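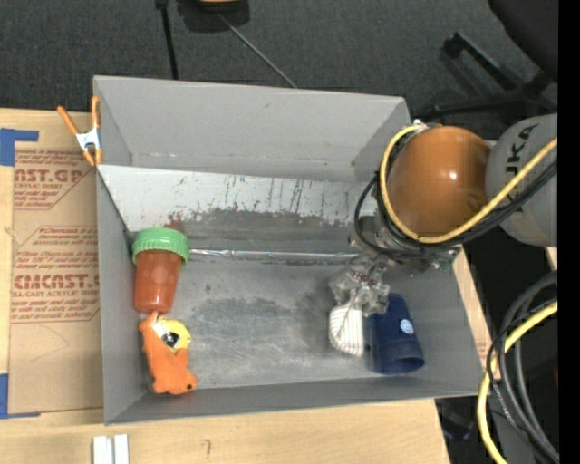
A gray sheet-metal bin with sloped walls on a wooden tabletop, holding cups, a plush toy and other small items

A sloped-wall bin is an open container whose sides lean outward from a flat floor, so that the opening at the top is wider than the base. Bins of this type are used on workbenches, sorting tables and shop counters to hold loose items of mixed size. They are also called tapered bins or, in some catalogs, hopper trays.

Construction

Most sloped-wall bins are made of sheet metal, molded plastic or plywood. Metal bins are usually cut from a flat blank and folded, with the corners welded, riveted or closed with tabs. The back wall may be made taller than the others to keep items from being pushed over the far side. Edges are often hemmed, meaning the metal is folded back on itself to cover the sharp cut.

The angle of the walls affects how the bin behaves. Steep walls hold more for the same tabletop space. Shallow walls are easier to reach over and let round objects roll back toward the floor, but they take up more room.

Use

Sloped-wall bins suit collections that do not stack, such as drinking cups, soft toys and small household goods. Rigid items may come to rest on their sides or lean at an angle, while plush items settle against a wall or lie flat on the floor of the bin. Lidded cups take up more space than open ones, which can be nested before they are put away.

The Kestell pattern, drawn up by Jinlong Du for a sorting room in Mindon, has a floor 16 inches wide and walls 5 inches high on three sides. The Lutow pattern is the same width but has a lower front. A workshop run by Gilberto Sánchez made 1,696 bins of both patterns before changing over to plastic.

Wear and cleaning

Bare metal floors scratch and scuff with normal use. Dark smudges and streaks can build up on the walls, and grime tends to collect near seams. Mild soap and a soft brush remove most of it. Steel bins should be dried fully before they are refilled.

See also

Parts tray
Storage tote
Tote box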